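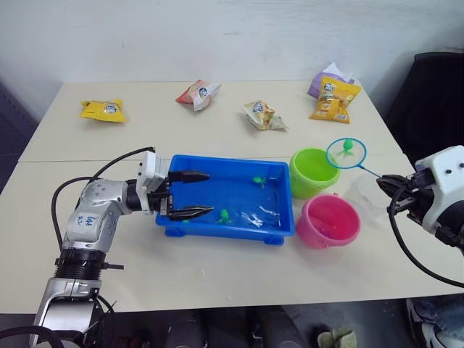 Darlene Robichaud was of the view that the Paltach store should not go live before the second transformer has been tested under full load, and she asked that this be written down ahead of anything else agreed today. It is so recorded. Her concern is with the cooling of the unit during the evening peak, when the store will be giving out power at its highest rate, and she does not accept that the maker's test papers settle the matter.

Project diary, Paltach battery store, Tuesday, September 2022.

The morning was given over to the connection agreement. The network operator has returned the draft with changes to the section on outages. Under the new wording the site may be asked to stop exporting at two hours' notice, without payment, during planned work on the line. Kinsella, as owner of the store, had expected payment for any stoppage longer than half a day. The point has gone back to the lawyers. I have asked that they reply by Friday in order that the lenders may see a settled text.

Delivery of the battery modules is complete. The full order of 2,845 was signed for at the Justside warehouse, and the count agrees with the shipping papers. Of these, 7 were set aside for damage to the outer casing and will be returned to the supplier under the terms of the contract. The supplier has accepted the return in writing and has raised no question as to where the damage took place. Spare modules were included in the order, and the loss does not hold up the work.

The racks are less far forward. The design calls for 112, and the last row cannot be fixed until the floor at the north end of the hall has been made level. The contractor first reported the fault in August. I had understood from the contractor's note that the repair was in hand, but the work was never ordered, each side having taken it to be the duty of the other. An order was issued this afternoon under my signature, and the question of who bears the cost has been left open.

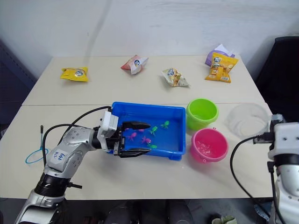
The contractor has asked for two further weeks on account of the floor, and I am minded to allow one. The cabling on the south side can go ahead in the meantime and should not have been held back.

Boglárka Pintér reported on the control software from Zendico. The new release has been put on the test bench and responds to a change in grid frequency within the time required by the contract. She is less content with the alarm screens. A single loose sensor cable produced a long list of warnings, most of them repeating the first, and the operator on duty took several minutes to find the true cause. Zendico has offered to group the warnings by rack. The offer was made by telephone, and she has asked for it in writing, with a delivery date. I support her in this and have told the firm so.

A discussion followed on fire safety. The fire service wishes to see a wider gap between the battery hall and the fence on the lane side, so that an engine may pass without reversing. The fence can be moved. The drainage channel that runs beside it cannot be moved easily, and a cover strong enough to bear the weight of an engine will be needed along that stretch. The civil engineer is to price it. I noted that the planning consent shows the fence in its present place, and that the council must be told of the change before any post is taken up.

On the trading side, the offtake agreement remains unsigned. Kinsella prefers a fixed yearly fee for the first 6 years, with a share of market income after that. The buyer would rather have the share from the outset, and a lower fee. The gap between the two is smaller than it was at the last meeting. The lenders have said that they will accept either form provided the fee alone covers the interest, and I believe that this will decide the matter.

I return to Mrs Robichaud's point on the transformer. After the meeting I went through the programme with her. A full load test before going live would require a hired load bank for three days and the presence of the maker's engineer, who is committed elsewhere until the end of the month. The test could be held in the same week as the final inspection by the network operator – a crowded week already, though it would spare us a second shutdown. She was content with that, on condition that the inspection gives way if the two should clash. I have not yet put the condition to the operator.

Carried forward to tomorrow: the lawyers' reply on outages, the price for the channel cover, a letter to the council on the fence, and the keys to the switch room, of which the site office holds only one set.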